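The Left Finger

Augustina Frimpong had the cover off the gripper before the kettle boiled. It was four screws, and the fourth was the one with the chewed head, so she did that one first while her hands were still warm.

The machine was called Hedis. It had a name because Henk Coppens, who had set up the cell, wrote one on every arm he installed, in paint pen on the base, and the next person was stuck with it. Henk had retired in November and left a blue folder, a tin of grease and a key to a cupboard that no longer had a lock.

Okudwood tested kitchenware. The pans and pots came in, Hedis picked them up by their handles and put them down again, 3000 times each, and then someone looked to see what had worked loose. Since Monday it had been dropping things. It didn't drop them every time. It would manage 420 lifts without a fault and then let go of one halfway up, and the night log would say GRIP LOST and nothing more.

She wiped the old grease off the slide with a rag. There was grit in it, and a curl of black rubber. She put the curl on a saucer.

The folder said to check the belt. She checked the belt. The folder said to check the wrist cable for rubbing where it passed the elbow, and she ran it through her fingers from one end to the other and found nothing. On the last page Henk had written, in pencil, Left finger lies. He hadn't explained it.

She rang him.

"It's the Koyama slide," he said. He was outdoors somewhere; she could hear gulls. "When it's cold the left one stops short and tells you it's home. Have you got the feeler gauges?"

"I've got them."

"Then close it on nothing and see what's left between them."

She closed it on nothing. The display said zero. The gauge went in on the left side and stayed there.

"It's a lie, then," she said.

"It's a small one. Shim it, grease it, and teach it home again. Then show it something awkward. Is the Vevine set still about?"

"The one with the lid?"

"That one. Go in over the lower handle, fingers wide. If it's still lying you'll see it lean."

The shim took most of an hour. She cut it too long and cut it again, and got the slide back on with the grease showing at both ends, as the folder wanted. She did the chewed screw last. Then she switched the motors on and drove the fingers home at the slowest speed, with her thumb on the stop button, and stored the new zero.

The pot and its lid went down side by side. She turned off the ceiling lights, as Henk used to, and brought the wrist down a little at a time, watching the screen.

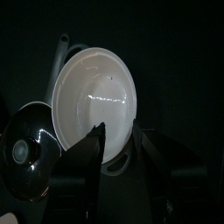 Fingers open over the lower handle, first approach after the shim.

She saved the view and put it in the folder behind the pencilled page. Then she closed the fingers. The left one came in level with the right. She opened them, closed them, and slid the gauge in on an empty grip to be sure. It wouldn't go.

"Well?" said Henk. She had forgotten he was on the speaker. He must have walked the whole length of the beach by then.

"It's stopped lying."

"For now. Do it again when the heating goes off."

She set the count to 2000 and let it run while she washed her hands. On the job sheet she wrote Fri 17 September, left finger shimmed, zero retaught, and after a moment she added the bit about the cold — in ink, with the reason. The saucer with the curl of rubber was still on the bench. She tipped it into the bin and made the tea.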